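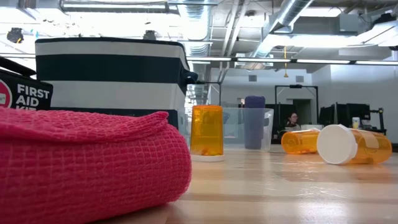 4. Written objectives and the claims made for them

Management by objectives is usually taught as a cycle. The manager and the employee sit down and agree on goals for the year, the goals are written out, progress is checked at set points, and at the end a rating is given and the next set of goals is drawn up. Most textbooks add that the goals should be agreed jointly and should follow from the goals of the unit above. Few say how a reader could tell, from outside, whether either thing took place. A signed form shows that two people signed a form.

The earlier sections dealt with how the method spread among mid-sized manufacturing firms and with the reasons owners gave for taking it up. This section is about a narrower matter. It asks what the written objectives looked like once they were on paper, when they were changed, and whether the ratings that came out of them can carry the weight that is put on them. The material comes from Gernier, a maker of pump housings and fittings with 400 employees at its main plant in Prundemden. Gernier had used written objectives for all salaried staff for long enough that nobody I spoke to there described them as new.

I should say at the start that I came to this material with doubts, and that the reader should bear them in mind. The firm gave access to the forms on the condition that individuals would not be named. It did not see this section before it was finished. 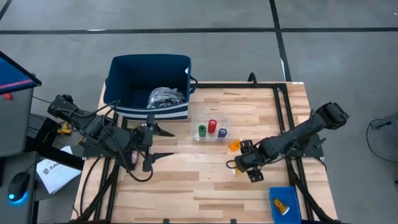
Imke Hagedorn
Department of Organization Studies
Posted May 19, 2024

4.1 The forms

The sample is made up of 158 objective forms from one review year. Each form has a header, a table of objectives with a weight beside each, a column for the mid-year note, and a column for the final rating. Objectives are typed into a system called Furkura, which keeps every saved version of a form along with the time it was saved. This turned out to be the most useful part of the whole exercise. The final forms, read alone, make a tidy picture. The saved versions are much less tidy, and I have come to think that any study that looks only at final forms should be read with great care.

The rules at Gernier say that objectives are to be agreed before the review year begins and may be changed at the mid-year talk, held in July, if conditions have changed. The rules do not say what counts as changed conditions. They also do not say who decides. In practice the manager opens the form, alters the wording or the weight, and saves it. The employee gets a notice and is asked to confirm. Refusal is possible in the system, though the button for it sits behind a menu and the human resources office could not recall a case.

I sorted each objective by whether its final wording matched the wording first agreed. Spelling fixes and changes of department name were ignored. What remained were changes of substance: a lower target, a later deadline, a softer verb ("support the introduction of" in place of "introduce"), or an objective dropped and its weight handed to another. The sorting was done by me alone, which is a weakness. A second reader would have settled some of the close calls differently, above all where a verb had been softened and it was hard to say whether anything had really been given up.

4.2 When objectives change

If the textbook account held, changes would bunch around the mid-year talk. Some did. The larger bunch came late, in the weeks just before final ratings were due. Figure 2 sets out the pattern by plant area.

Figure 2. Changes of substance to written objectives over the review year, by plant area (production, sales, purchasing, administration). Source: saved form versions, author's sorting. Objectives with spelling or name changes only are left out.

The late bunch appears in all 4 areas and is strongest in purchasing. One manager there gave a plain reason. Purchasing had been told to cut the number of suppliers for castings and to move the volume to Fröhlich, a foundry that had offered a better price. Fröhlich then fell behind on deliveries for reasons that had nothing to do with Gernier. By the end of the year the objective could not be met, everyone in the department knew it, and the manager did not want good people marked down for it. So the wording was changed from "complete the move" to "prepare the move," and the objective was rated as met.

It is hard to fault him. It is also hard to see what the rating now tells anybody. If it is a record of how well the person worked, it may be fair. If it is a record of whether the objective agreed at the start of the year was reached, it is wrong. The method asks it to be both, and most of the writing in favor of the method passes over the gap.

A defender might answer that this is simply good practice, that goals should bend when the world does, and that a firm which held its buyers to a dead target would be a foolish one. I accept that. But if goals may bend at any point, up to and including the week in which they are judged, then a high share of goals met is no evidence that the method raises performance. It is evidence that goals and results were brought into line. The two can be brought into line from either end.

4.3 Were the goals agreed jointly?

The claim that people work harder for goals they helped to set is the one most often repeated, and it may well be true. What I could check was whether goals at Gernier were set that way. Every form carries a tick box that says "agreed in joint discussion," and on every form in the sample the box is ticked. The system will not let the form be filed otherwise.

The saved versions give some idea of what lay behind the tick. In the production area, whole groups of employees had the same objectives in the same words, entered by the manager in one sitting and confirmed later. This does not prove that no discussion was held. A manager may talk with each person and still end up with the same text for all of them, if they do the same work. Still, the forms in sales and administration varied a good deal more, even between people with the same job title, and I would want a better account of the difference than the one I was offered, which was that production people "don't like paperwork."

Interviews were of limited help here. People asked whether they had a say in their goals tended to answer yes. Asked what they had changed in the draft, most could not name anything. I draw no firm conclusion from this. Memory for the details of a form is poor, and people may have had their say in the corridor long before a draft was written. The point is only that the tick box cannot be used as data, and that studies which measure "participation" by asking managers whether they let people take part have a problem of the same kind. 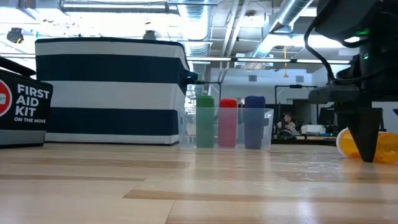
The weights raise a further doubt. Each objective carries a share of the whole, and the final rating is worked out from the shares. This gives the result an air of exactness. Yet the weights were changed nearly as freely as the wording, and they tended to move in one direction: away from objectives that were going badly and toward those that were going well. Where an objective was in trouble, a manager had 2 ways to protect the rating. He could rewrite the objective, or leave it alone and shrink it. The second leaves the wording intact, so a study that compares only the text of goals at the beginning and end of the year would miss it.

I asked the human resources office whether anyone looked at changes of weight. The answer was that the final ratings were checked for outliers, meaning very low ones. A department in which everybody met everything would not be queried. It would more likely be praised, and at least one department head had been held up to the others as a model on that basis.

4.4 What can and cannot be said

Gernier is one firm, and the forms cover one year in which a supplier problem hit one department hard. It would be rash to claim that late changes are as common elsewhere. It would be just as rash to assume that they are rare, given that most published results rest on final forms or on surveys of the managers who filled them in.

Nor do these findings show that written objectives do harm. Several people at the plant said that the yearly talk was the only time they sat down with their manager for an hour without the phone ringing, and they would have been sorry to lose it. One supervisor used her own form as a kind of to-do list and thought well of it. Whether the talk would be worth less without the ratings is a fair question that the present material cannot settle. The firm has never run the one without the other.

What the material does cast doubt on is the chain of reasoning that runs from goals set, to goals met, to a better-run company. The middle link is made by the same people whose work it is supposed to measure, with a tool that lets them adjust it up to the last day. Owners who pay bonuses on the strength of that link should at least ask to see the earlier versions of the forms. At Gernier no one had asked, though the versions were there and took a few minutes to call up.

The next section turns to the bonuses themselves and to the question of how closely they followed the ratings in the first place.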